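Sestow Household Reuse Program
Progress Report to the Grolovthorpe Community Fund
Reporting period ending January 1, 2020

1. Purpose of this report

This report sets out the work completed under the second installment of the grant, the condition of the small-container collection at the Sestow workroom, and the plans for the remaining installment. It should be read together with the first report, which covered the fitting out of the room and the purchase of shelving.

2. Work completed

The grant supports the sorting, cleaning and return to use of small household containers: spice jars, oil and vinegar bottles, droppers, salt and pepper grinders, and dispensers of various kinds. At the close of the reporting period the collection stood at 374 items. Of these, 265 have been sorted, cleaned and entered in the register. A further 70 have been sorted but not yet cleaned. The remainder are still in the boxes in which they were delivered.

The largest single delivery came in November from the Grolovthorpe depot. It was received unsorted, with caps and lids packed separately from the bodies they belonged to, and matching them took most of the hours set aside for that month. The depot has since agreed to tape lids to their containers before delivery. This has already shortened intake time.

3. Containers of mixed material

The first report noted that containers made of one material would be handled first. That stage is now complete for glass and nearly complete for metal. Attention has moved to containers that combine a glass body with a plastic top, and these have proved slower to process than the original work plan allowed.

The glass in this group is generally sound. The plastic is the difficulty. White plastic shows every mark, and tops molded with ribs or fins gather dark specks along the raised edges and in the grooves between them. Wiping with a cloth reaches the collar and the rounded tip well enough but leaves the ribbing much as it was.

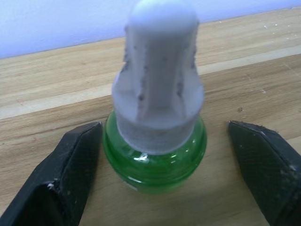
The register now records the condition of the base and the condition of the top in separate columns. Under the earlier single-column system, a container with a bright, clean glass base and a scuffed top was entered simply as "worn," and there was no way of telling later which part needed work. Entries made before the change are being revised as each box is reopened.

Three cleaning methods were tried on ribbed tops: a soft brush with dish soap, a paste of baking soda, and an overnight soak in warm water and white vinegar. The soft brush is now the standard method. The paste removed more of the marking but dulled the surface on two pieces and was discontinued. Soaking is kept for tops that can be taken off the base without force. Tops that sit tightly on the neck are left in place and cleaned by hand, as two glass necks were chipped early in the period during attempts to remove them.

4. Storage and labeling

All cleaned items are stored upright. Tall tops on squat bases were at first placed on the upper shelves, where the shelf spacing was too close for them, and they have been moved to the Rüegg cabinet on the north wall. The cabinet holds 60 items of this shape with adequate clearance. It is full at present, and the next group will have to be stored in trays until items begin to leave the workroom.

Labels are tied to the neck. Adhesive labels were given up early -- they left a residue on colored glass that took longer to remove than the original dirt.

The register is kept in Skideo, as agreed with the Fund. Color, height, material of base, material of top and condition of each are entered for every item. Photographs have been added for part of the collection, and the rest will follow as time permits.

5. Matters for the Fund's attention

The work plan assumed the same cleaning time for every container. Those with ribbed or grooved tops take considerably longer, and the program requests permission to move the unspent transport allowance to cleaning hours. No increase in the total grant is sought.

The program also asks the Fund to confirm whether containers whose tops cannot be fully cleaned may be offered for workshop and garden use. The grant conditions refer only to kitchen use. Such items are being held on the lower shelf pending a reply.

6. Next installment

Work in the coming period will cover the cleaning of items already sorted, the opening of the remaining boxes, the completion of the revised register entries, and the first distribution to households in Sestow. A statement of expenditure is attached as Annex A, and the condition codes used in the register are listed in Annex B.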